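Plendotora Support > Tickets > Electrical / tripping

Ticket 2441
Subject: Kitchen outlet circuit trips, third reply
Status: Reopened by customer
Product: Fananier 2 circuit monitor

I am reopening this because the last reply closed it as "resolved, appliance overload," and I don't see how anyone got there from the data I sent.

To repeat the problem: the breaker for the kitchen counter outlets trips in the early morning, usually a little before 5:00 a.m. The Fananier monitor logs it as "high load event." At that hour the house is asleep. The fridge is on its own breaker, and the dishwasher is on another one.

What I was told to try, and what happened:

Step 1. Restart the monitor. Done twice. The app came back with the same label on the same events, so I don't know what this was meant to prove.

Step 2. Update the firmware. Done. The graph is now a different color. The breaker tripped again on Saturday.

Step 3. Unplug all counter appliances overnight. Done for a full week. It tripped on two of those nights. I would have thought this ended the overload theory, but the reply says the result "may reflect residual load." Residual load from what? A toaster with its cord lying on the counter draws nothing.

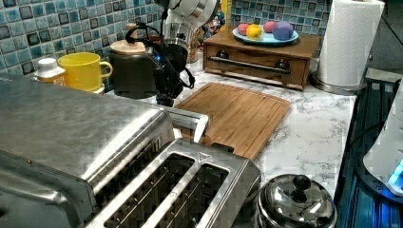 Attachment 1: counter and tile backsplash, toaster at the front.

The reply to that attachment was that a toaster is a high draw device. I know what a toaster is. When it runs during the day, the monitor shows a clean spike, it drops off when the bread pops up, and the breaker holds. I sent you 14 of those spikes with the times written next to them. Not one of them lines up with a trip.

What the log shows at the bad hour is a flat line close to zero and then a gap. The label "high load event" gets put on after the gap. My guess is that the software sees the power go away and picks the most common reason from a list. If it has a real reading behind it, please send me the reading. The export only gives me the label.

Other things I have checked:

The breaker is a Boyer and it is older than the monitor by a long way. I swapped its wire with the one for the hall outlets (power off at the main, and yes, I am licensed to do this). The trips stayed with the kitchen wire. So I am not ready to blame the breaker either, although the Flestus forum seems to think every problem on earth is a worn breaker.

The house dates from 1958 and part of the kitchen run is original. It passes through an outside wall. All of the trips I have on record came on cold, damp mornings in January. None came on the dry ones. That looks to me like moisture getting at old insulation, and I will be opening the junction box behind that wall to find out.

What I want from support:

- The raw current values for the minute before each event.
- An answer on whether "high load event" is measured or assumed.
- The ticket left open until I have tested the insulation.

Please don't send the appliance checklist again. I have it three times now, once with the second page missing.

Update, same ticket, 4:40 p.m.

Box is open. There is green corrosion on one splice and the cable jacket is cracked where it comes through the siding. Insulation test between hot and ground on that section reads far lower than on the rest of the run. I've cut it out of the circuit for now and will replace it. I'm not calling it fixed until it has been through some wet nights.

The question about the label still stands.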